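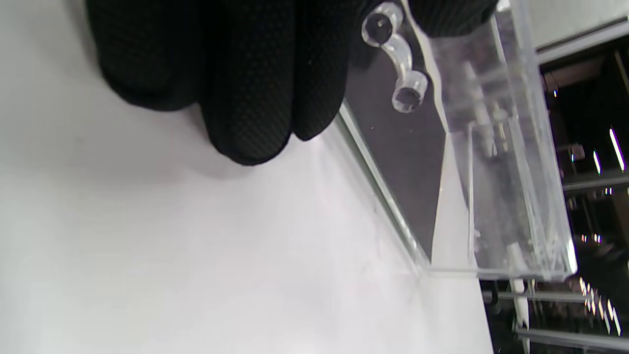

January 13, 2024

Word Counts and Other Things I No Longer Believe In

I spent most of December being told by an app that I was doing great. The app belongs to Hudora, the small outfit whose drafting software half my writing group moved to last fall, and it has a streak counter, a progress ring and a little burst of confetti when you hit your daily goal. I hit mine for 30 days straight. Then I read what I'd written.

A fair amount of it was people walking into rooms. There's a stretch in chapter nine of Molturby where my surveyor enters an inn, thinks about the inn, goes upstairs, thinks about the stairs, and comes back down having forgotten her hat. I remember the night I wrote that. I was 354 words short of the ring closing and I wanted to go to bed. The hat got me there.

I know the argument for daily goals. You can't fix a blank page, the habit is the thing, and so on. I've repeated it on panels. I'm less sure now, or at least I'd like to see somebody make the case who isn't selling a subscription. The two books I've finished were written in lumps: nothing for a week, then a weekend where I forgot to eat. Neither would have kept a streak alive past the first Tuesday-ish slump, and both got done.

So the ring is off. I've cut the inn, the stairs and the hat, and chapter nine now starts with the flood, where it should have started in the first place. The draft is shorter than it was at Thanksgiving and I think it's better, although I also thought it was good in December, so take that for what it's worth.

The other thing some of you have written to ask about is the Sestport setting book. Yes, Frerichs is still publishing it. No, I don't have a release date I'd put money on. They've given me one, and they gave me one before that, and I passed the first one along to you in this newsletter like a fool. My chapters (the harbor guilds and the drowned quarter) went in on time and have come back with edits, most of them fair. One note asks whether the tide priests could be "more marketable." I've written back asking what that means. I'll let you know if I find out.

There is also talk of a companion novella tied to the game launch. I've seen a lot of talk about companion novellas over the years. Until there's a contract with my name spelled right on it, please assume there isn't one, and please stop adding it to the wiki.

What I can promise for this month is smaller. The short story I mentioned last time, the one with the lighthouse that moves, is finished and sitting in a drawer for 2 weeks before I look at it again. If it still holds up, subscribers get it first. If it doesn't, you'll get the opening page and a few paragraphs on what went wrong, and going by past replies a lot of you prefer those anyway.

Reading lately: mostly old tide tables and a history of salt taxes. Both are for Sestport. The salt taxes are better than they sound, up to the middle, where the author discovers footnotes.

Replies to this email still come straight to me. I'm slow, but I read them.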